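Cuaderno de taller, julio
Palanca con escala, puesto de dosificación de Mevach

Empiezo a las 7:40 con lo que quedó pendiente. En la línea de Mevach la palanca del dosificador se ajusta a mano en cada cambio de lote, mirando la escala y apuntando la posición en la hoja. El turno de mañana hizo 229 ajustes en junio y el de tarde 110. Quieren que lo haga el brazo y que la persona del puesto se quede con el control de muestras y las paradas.

Antes de tocar nada en planta lo estamos montando en simulación: mesa, escala numerada, varilla y bola roja como pomo. El brazo llega desde arriba y la pinza baja hasta el extremo de la varilla.

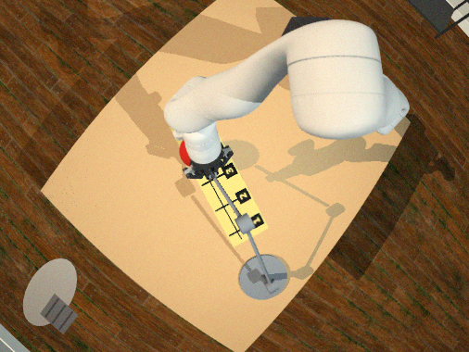
Lo que hablamos con el turno

Saoirse Scanlon pasó la mañana de ayer en el puesto con los operarios. Apunto lo que trae, sin ordenar:
- El ajuste en sí no les importa perderlo. Les importa perder la hoja, porque es donde anotan si la palanca va dura o tiene holgura.
- Nadie lee la escala de frente. La leen de lado y corrigen de memoria.
- Preguntan quién responde si el brazo deja la palanca en una marca y el producto sale mal. De momento, el que firma el lote, igual que ahora. Hay que ponerlo por escrito antes de la prueba en planta.
- Dos personas del turno de tarde cobran plus por ese puesto. Eso lo lleva Ó Conaill con la dirección de Mevach, pero queda anotado.

Sobre la lectura: desde la muñeca el pomo tapa parte de la escala y alguna etiqueta queda medio escondida. La posición no se puede sacar solo del número más cercano que se vea. Propongo usar las marcas que quedan libres por debajo y calcular desde ahí. 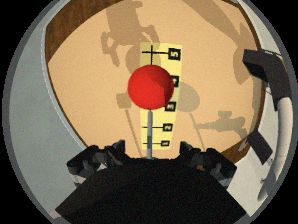 Taller de Automatización, Grivlow. Grupo de puestos manuales

Tanda 362. La lanzo con 100 repeticiones, posición inicial al azar. Cambio solo la altura de aproximación; la velocidad se queda como estaba. Abelardo pide que la pinza espere abierta antes de cerrar, para que en planta dé tiempo a parar si alguien tiene la mano cerca. De acuerdo, aunque alarga el ciclo. El ciclo no es el problema en este puesto.

Las sombras del brazo caen sobre la mesa junto a la escala. En planta la luz viene de los fluorescentes del pasillo y será otra cosa, así que no ajusto el umbral todavía.
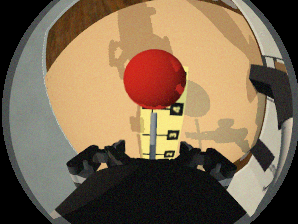
Queda decidir qué hacemos con la hoja. Mi idea es mantenerla en el puesto, quitar la columna de posición (la rellena el sistema) y dejar más sitio para observaciones. Saoirse prefiere pasarla a la tableta de Skineck que ya usan en envasado. A los de tarde no les gusta la tableta con guantes. Probaría primero en papel.

Pendiente:
- Abelardo: límite de fuerza al empujar la varilla, y qué hace el brazo si no se mueve.
- Saoirse: borrador de la hoja nueva y volver a verla con los dos turnos.
- Yo: revisar la tanda 362 y separar los casos con el pomo delante de una etiqueta.
- Pedir a Mevach la medida del pomo real, que en el plano no viene.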